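Sobre nós
Jatent: integração de manipuladores humanoides

A Jatent projeta e integra células de manipulação para armazéns e linhas de preparação de pedidos. A sede técnica fica em Jellville, com uma segunda sala de ensaios em Bavville, usada sobretudo para testes de longa duração. A equipe atual tem 30 pessoas, entre engenharia mecânica, controle, software embarcado e suporte de campo.

A empresa não fabrica braços. O trabalho consiste em escolher o conjunto braço e mão para cada aplicação, escrever a camada de controle, definir os gabaritos de posicionamento e documentar os limites de operação. O cliente recebe o sistema com o relatório de ensaio completo, inclusive os casos de falha.

Origem

A Jatent começou como grupo de serviços dentro da Lavoie, distribuidora de equipamentos para movimentação interna. O primeiro contrato próprio foi a adaptação de uma estação de separação de caixas plásticas, na qual a garra paralela original não conseguia segurar peças longas e assimétricas. A solução com mão de cinco dedos ficou lenta demais para a linha, mas serviu de base para o controlador de preensão em uso até hoje, já na terceira versão.

A separação formal da Lavoie manteve um acordo de fornecimento e o acesso ao depósito de Bavville. Themis Margaritis, que coordenava o grupo, assumiu a direção técnica.

Estrutura

Direção técnica: Themis Margaritis
Controle e percepção: Suha Farah
Mecânica e fixações: Fergal Keane
Segurança funcional: Dima Smadi
Visitas e relacionamento técnico: Fouad Awwad

O setor de segurança funcional responde diretamente à direção e tem poder de veto sobre qualquer ensaio com público.

Demonstrações abertas

Todo mês de maio, a sala de Jellville recebe clientes, estudantes de cursos técnicos e fornecedores. As sessões começam às 9h, duram cerca de 30 minutos e são conduzidas pela própria equipe de desenvolvimento. Não há vídeo de apresentação. O visitante acompanha os ensaios do programa de trabalho corrente, nas mesmas velocidades e com os mesmos critérios de parada dos demais dias.

O roteiro tem 2 blocos. O primeiro trata da movimentação de caixas entre estantes com rodízios. As estantes móveis permitem alterar o arranjo da sala entre uma sessão e outra e verificar se a localização se mantém com o mobiliário deslocado. O segundo bloco trata da preensão de objetos longos, em que o centro de massa fica longe da mão e o torque no punho passa a ser a grandeza limitante.

Para o segundo bloco são usadas peças cênicas e perfis de contorno irregular. Uma lâmina curva e larga, segurada por uma das extremidades, impõe ao controlador um problema diferente do de uma caixa: a superfície de contato é pequena, a peça tende a girar entre os dedos e a ponta percorre um arco extenso a cada correção do punho. O planejador precisa considerar o contorno inteiro do objeto ao calcular a distância até as estantes.

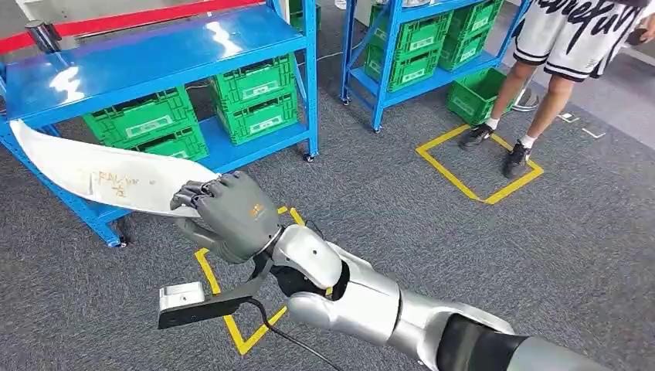 Regras para visitantes

As posições de referência são marcadas no piso com fita amarela. A circulação dentro da sala depende de autorização do responsável pela sessão.

O visitante não entrega objetos diretamente à mão do robô. A troca de peça é feita por um operador da Jatent, com o braço em estado de retenção. O botão de parada fica com uma segunda pessoa da equipe, que não participa da explicação. Menores de idade são admitidos apenas em grupos escolares, com um professor responsável.

Perguntas são respondidas entre os blocos. Dados de ciclo, força de preensão e taxa de falha podem ser solicitados por escrito e são enviados no formato do relatório interno, sem edição.

O que se mede

Em cada sessão são registrados o erro de posição no punho, a corrente nos atuadores dos dedos e o tempo entre o comando e o contato. Os registros das sessões abertas entram na mesma base dos ensaios fechados, identificados por um código de público. Suha Farah mantém essa base e publica um resumo técnico para clientes com contrato ativo.

Visitas fora do período aberto

Empresas com aplicação definida podem agendar visita em qualquer mês. O pedido deve informar dimensões e massa das peças, cadência desejada e tipo de estante ou bancada existente. Com esses dados, Fergal Keane avalia se é possível preparar uma fixação de ensaio antes da data. Os agendamentos são tratados por Fouad Awwad, na recepção técnica de Jellville.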